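Comparing Grippers for Kitchen Handling
Handout for session 3, Thursday group. Text updated on 1st October.

Please read this handout before you come to the laboratory. It continues from the session about wrist cameras, so keep your calibration notes near you.

1. What we compare

We have two grippers for this course. The Kurnari has two stiff fingers with parallel motion. The Clitcombe has softer fingers and a wider opening, but it closes more slowly. Both fit on the same arm and both work with the Bautista controller, so the only part you change between the runs is the gripper itself and its configuration file. If you forget the configuration file, the arm will still move, but the closing position will be wrong by several millimetres.

The first exercise is the approach to a flat object on a counter. Flat objects are less easy than students expect. A cup has a side which the fingers can go around. A board or a tray gives you only a thin edge, and the space under it may be too small for a fingertip.
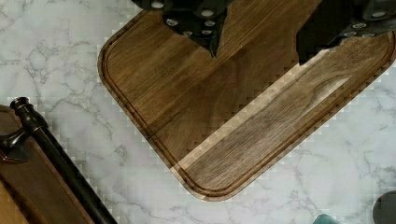 For the approach we use two heights. The pre-grasp height is 121 mm above the counter, measured to the fingertips and not to the flange. From there you go down at the slow speed, 77 mm per second or less. Students often take the flange value from the screen and forget to subtract the finger length. Please check this twice, the Kurnari fingers are longer than they look.

Stop the arm before contact and compare the estimated edge of the object with the real edge. Write down the difference in both directions. At short distance the fingers hide a part of the object from the wrist camera, and the software then fills the hidden part from the last good view. If the object was moved in between, this estimate is old and you must go back up and look again.

2. Wrist view and fixed view

The wrist camera is good for the last part of the movement. The fixed camera sees the arm and the objects near it together, so it is better for planning the path and for noticing a collision early. In February the group used only the wrist view, and their paths near tall objects were not safe enough.

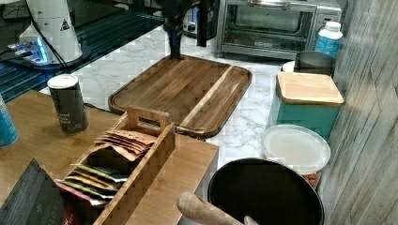

Record both streams in each run, also when you think you need only one. The Govevetti logger gives them a common clock. Start the logger first, then the controller – in the other order the first seconds are lost.

3. Runs and report

Each pair makes 100 approaches, half with each gripper. Save the failed ones too, with a short reason ("edge missed", "finger touched counter", "stopped by hand"). Do not repeat a failed approach under the same number.

In the report, give for each gripper the mean edge error, the largest edge error and the number of stops. A table is enough. Then write one paragraph on which gripper you would choose for thin objects, and one on what you would change in the approach.

Questions for the next session go in the shared folder, under your pair number.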